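Tue 10 September

So I finally gave up coffee shops. Well, not all the way - I still let myself have one on Fridays - but the daily stop at Cekum is over, and I miss it way more than I thought I would!

It started when I added up what I'd spent there since December. 757 dollars. I did it twice on the calculator because I was sure I'd hit a wrong key. That's a plane ticket to see my sister, or most of the new tires I keep putting off (the car is making the noise again, by the way, I'll get to that in another post).

The first week at home was rough. I had a bag of the Tanui dark roast in the back of the cupboard and it tasted like a campfire. Then I switched to the Dakura medium, ground a little coarser, and we were in business. I use 32 grams to a full pot, water just off the boil, and I let it sit a minute before I pour the rest. My scale is old and takes forever to wake up, so there is a lot of standing around in socks.

What I really miss is the walk. I used to go past the hardware store and the yellow house with the big porch and get my head together before work. Now I go from bed to kitchen to desk and by ten I feel like I've been sitting for a year. So I've started walking around the block with my own cup, which makes me feel a bit silly, but the dogs on our street are thrilled to see me.
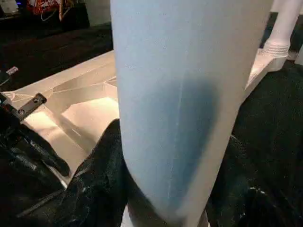

Marisol's Kitchen Window left a comment on my last post saying I should quit buying ground coffee and get a hand grinder, and that it would change everything within 2 mornings. I'm tempted! The Isico one keeps popping up in my searches, but it would eat up a good chunk of what I'm saving, and I know myself. I'd grind beans for a week and then it would live next to the pasta maker.

For now I'm putting the coffee money in a separate account. It's up to 250 dollars, counting the birthday check I threw in. If I make it to the holidays I'm booking that flight, window seat and all.

Anyway, the pot's done. More on the car next time.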